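# From the Brirnmont House: Putting the Tool Case Back in Order

Notes for neighbours, September. Written by Slavica Kelmendi.
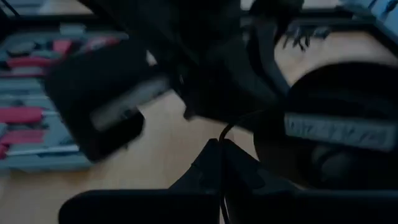
## Why I write about tools this month

In the last newsletter I wrote about the jars for the winter, and two readers asked me if I could write next time about something for the workshop. I am glad to do it. Our shared room on the ground floor in Brirnmont has a nice light floor of wood, and in September this floor is always full. People come back from the summer, they repair bicycles, shelves and lamps, and everything that was in use stays on the floor until somebody takes an evening for it. This year the evening was mine and Ilir Vukčević's.

We started at five o'clock and we wanted to finish before supper. We finished after supper.

## The case with the grey compartments

The thing that took the most time was the tool case with the red handles. Many of you know it, as it is the one which is borrowed most often. It has grey moulded compartments, and each tool has its own slot, lying on its side. It is a very good system when everybody uses it. When one person puts a tool in the wrong slot, the next person finds his slot taken and puts his tool in another wrong slot, and after a month the lid doesn't close.

Ilir wanted to begin by taking everything out and putting it on a blanket. I wanted to leave in the case what was already in the right place. We did it my way for ten minutes and then his way, and I must admit that his way was quicker. If you have a case of this type at home, I would recommend the following:

- Put an old blanket or a towel beside the case, and lay out all the tools with the handles to the same side.
- Clean the empty compartments with a dry brush first. We use a paint brush which is too hard for painting.
- Put back the longest tools before the others. The long slots are only for them, and a short tool in a long slot is how the trouble begins.
- Do not press. A tool that is in its own slot goes in with one finger.
- Try the lid before you put the case away.

The dirt in the corners was mostly sawdust, with a few small screws. I have put the screws in the jam jar on the windowsill. If you miss one, please look there.

## A little oil, not much

The blades and shafts we wiped with a cloth and a drop of oil. I used the oil from Pravorau that Ilir's aunt sends to him, and it has a smell like an old sewing machine, which I like very much. One drop for each tool is enough. Last year I used too much and for weeks everybody had oil on the sleeves, and I received a letter about it.

For the handles I take warm water and a little washing-up liquid, and I let them dry on the blanket for the time of one coffee. Please don't put the handles under the running tap, the water goes inside at the place where the metal enters.

One screwdriver had a tip so round that it turned in every screw without moving it. Ilir tried to file it and made it a little better. I would use it for opening paint tins and buy another for the screws. The shop in Bratulwood sells single ones, you don't need to buy a whole set.

## Where to put the big things

Besides the tools there are always the bigger things that stand on the floor, and the cables. With the cables I am strict. A cable on the floor catches the foot, and it also goes into the tool case, under the handles, and when you lift it half of the case comes with it. I roll each cable loosely, as wide as my two hands, and close it with a strip of cloth. I had an old pillowcase and cut the strips from it. Wire ties are stronger, but you need a tool to open them, and then you are again in the case.

Big things should not be put down on the edge of an open case, even for a minute. The edge is thin and it bends. I have asked for this before, in the spring newsletter, and I ask again in a friendly way.

We have now made this arrangement:

1. Tool cases, closed, on the lowest shelf. They are heavy and should not be carried down from a height.
2. Cables on the hooks behind the door.
3. Anything large and heavy along the wall, never in the middle of the floor.
4. Tins and glue in the cupboard with the key. The key is with me or with Ilir.

The second shelf is free at the moment. Mrs Marković from the first floor would like to have it for her flowerpots, and I have no objection, if the pots are dry.

## Borrowing the case

The borrowing book is again on its string. Please write your name, the floor where you live and the evening when you will bring the case back. You can write in pencil. If a tool breaks, write this too. I will not be angry, I only want to know what I must buy.

Ilir has proposed to draw the outline of each tool on a sheet of paper and glue it inside the lid, so that everybody can see where it belongs. I find it a beautiful idea and he has promised to make it before the end of the month. He has asked me not to write this promise in the newsletter.

## Small notices

I am looking for a second brush, not too soft, and for old towels of any colour. You can leave them in the basket at my door.

In the workshop we would be happy to have one more pair of hands for sorting the wood pieces under the stairs. It is a dusty work, so come in old clothes. There will be plum cake from six o'clock.

The person who left a glove on the heater can have it back from Ilir, door 17. It is a left one.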